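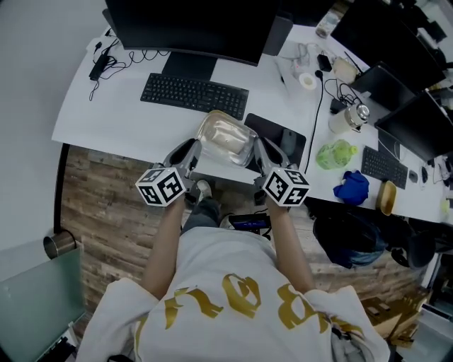
Puesto de trabajo con monitor y teclado.

Técnico/a de montaje y reparación de drones (taller de Avenberg)

Jellon busca una persona para el banco de montaje de multirrotores. El puesto es de jornada completa, con contrato indefinido tras un periodo de prueba de 3 meses. La incorporación será en julio.

El taller monta y mantiene hexacópteros de carga ligera para inspección de tejados y líneas eléctricas. El año pasado salieron del taller 392 equipos, entre nuevos y reparados. La persona seleccionada trabajará con Arvo Savolainen, responsable de taller, y con Zhenhua Han, que lleva el firmware.

Tareas
- Soldar variadores, conectores y placas de distribución.
- Equilibrar hélices y sustituir motores y brazos.
- Configurar el controlador de vuelo y calibrar brújula y acelerómetros.
- Revisar los registros de vuelo de los equipos que entran por avería.
- Vuelos de prueba en el campo de Gostside, normalmente los jueves por la mañana.
- Control de ciclos y almacenaje de baterías LiPo.

Requisitos
- Formación profesional en electrónica, mecatrónica o similar, o experiencia demostrable.
- Soldadura con estaño, incluidos cables de sección gruesa.
- Lectura de esquemas en inglés.
- Permiso de conducir B.

Se valorará haber construido algún multirrotor propio, aunque no vuele bien. También el manejo de impresoras 3D y el certificado de piloto a distancia. Quien no lo tenga puede sacarlo en los primeros meses y la empresa paga las tasas.

Horario de lunes a viernes, de 8:00 a 16:30, con media hora para comer. El salario se fija según experiencia y se comunica en la primera entrevista. Los vuelos fuera del horario se compensan con tiempo libre.

El proceso consta de una entrevista y una prueba práctica de dos horas en el taller, pagada. En la prueba se cambia un variador y se deja el equipo listo para armar motores.

Enviar currículum a Vasylyna Fedoruk, departamento de personal, con la referencia 255. No hace falta carta de presentación. Si hay fotos o planos de algún montaje propio, se pueden adjuntar en un solo PDF.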